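About us

Niriser is a small shop and workroom in Grastville. We sell tableware and we fix up tables. Mostly secondhand, some new. Open from October right through to the end of spring, closed in summer when it gets too hot to work in the back.
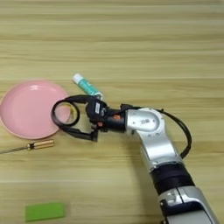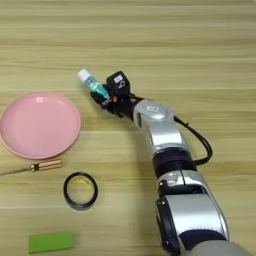 Light wood, long grain – both photos

How it started. Elfriede Wendt had 2000 dollars, a van and a lease on half of the old feed store. First stock was plates from house sales, washed in the sink out back and stacked by color. People kept asking what the plates were sitting on, so we started selling the tables too. That was 20 years ago. We have the whole building now.

What we do

Tables – sanding, oiling, new legs, wobbly legs made not wobbly. Bring a picture and the measurments, or just bring the table. Small jobs usually go out the same week. Big dining tables take longer, ask us.

Plates and bowls – sold singly. No need to buy a set. If you broke one of yours, bring a piece in and we'll look through the shelves for something close. We keep over 500 odd plates in stock and yes you can dig through them yourself.

Hire – plates, serving dishes and long tables for weddings, school suppers, that kind of thing. Delivery to Plorkham and anywhere in between. Please scrape plates before returning, we do the washing.

Who you'll meet

Elfriede is in most mornings and does all the buying. Two of us in the workroom, plus a Saturday helper in the busy months. Fan is the shop cat. Do not let Fan out the front door, whatever she tells you.

Visiting

Parking behind the building, enter from the alley. Card or cash. The workroom is noisy before noon so if you call and we dont pick up, try again after lunch or leave a message – slowly please, the machine is old.

We don't buy glassware any more. No room.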